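Portes ouvertes chez Plurnel : une journée au milieu des processeurs

J'attendais cette visite depuis le mois de mai ! Plurnel, l'assembleur de PC sur mesure, ouvrait enfin son atelier au public, et je n'ai pas été déçu. On entre par le quai de livraison, on récupère son badge, et on tombe tout de suite sur les bancs de test : 12 machines alignées qui enchaînent les rendus 3D en boucle, capots ouverts.

Le clou de la matinée, pour moi, c'était la démonstration de la nouvelle tour Akero. Carte mère au format compact, ventirad énorme, et un silence étonnant pour une configuration qui avalait 400 watts en pleine charge. On a pu toucher aux réglages du BIOS, changer les courbes de ventilation, faire un peu n'importe quoi — et l'équipe nous laissait faire avec le sourire. J'ai tenté un petit overclocking et j'ai fini à 1 354 points sur leur test maison, loin derrière un lycéen qui avait visiblement fait ça toute sa vie.

L'après-midi, Cetel présentait ses alimentations, avec un atelier de câblage (prévoyez de la patience, les connecteurs sont raides) et une vente de matériel reconditionné. Des cartes graphiques à moins de 500 euros, parties en un quart d'heure ! 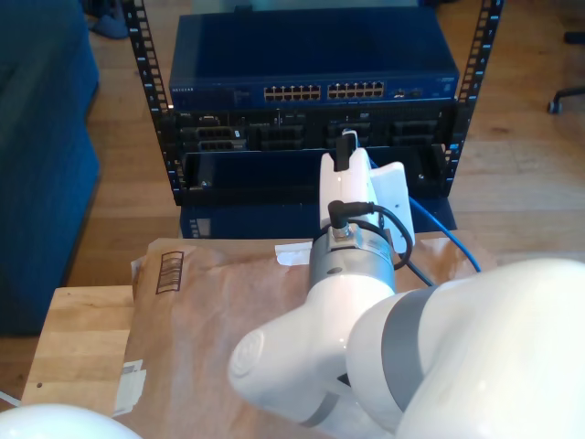
Côté stockage, Awasthi avait apporté ses SSD et surtout des gens capables d'expliquer simplement l'usure des cellules, ce qui change des fiches techniques. J'ai posé mille questions sur les contrôleurs et le cache. Pour ceux qui rêvent d'un serveur à la maison, un rack noir ouvert comme celui posé sur le parquet clair a un gros avantage : on accède à tout sans démonter de panneau. Par contre, la poussière s'y invite aussi, j'en sais quelque chose.

Je suis reparti avec deux barrettes de mémoire et l'envie de remonter ma machine de zéro. Parking gratuit, café correct.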